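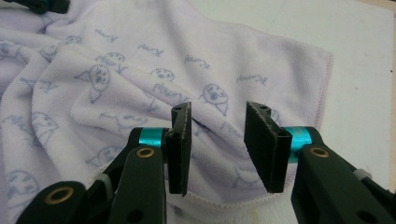
## Recording towel folds by hand

Most guides tell you to collect as many demonstrations as you can and let the training sort it out. I don't buy it. We recorded 930 folds for Voltwood and the first model still grabbed two layers whenever it wanted one.

What I'd do now, with a hand-held gripper and one towel:

1. Crumple the towel and drop it on the table. Don't arrange it. If you catch yourself neatening the heap, pick it up and drop it again.
2. Check that both pads are clean and the jaws open evenly.
3. Start recording, then hold still for 3 seconds with the jaws open.
4. Go for a hem or a raised fold. Move at the speed your robot can manage, not the speed you can.
5. Close, lift, fold, release. Back the gripper well away before you stop.
6. Keep the misses, but label them as misses.

Stop after 60 recordings and train something — anything — before you do more. It's dull advice and it would have saved us most of January.

### Patterned or plain?

The Salian notes claim a printed cloth is easier to learn from. Maybe. A print does give the camera something to follow across the folds, but I haven't seen a fair comparison, and a model raised on one print may be useless on a plain tea towel. Use 3 different cloths if you have them, and keep one out of training for testing.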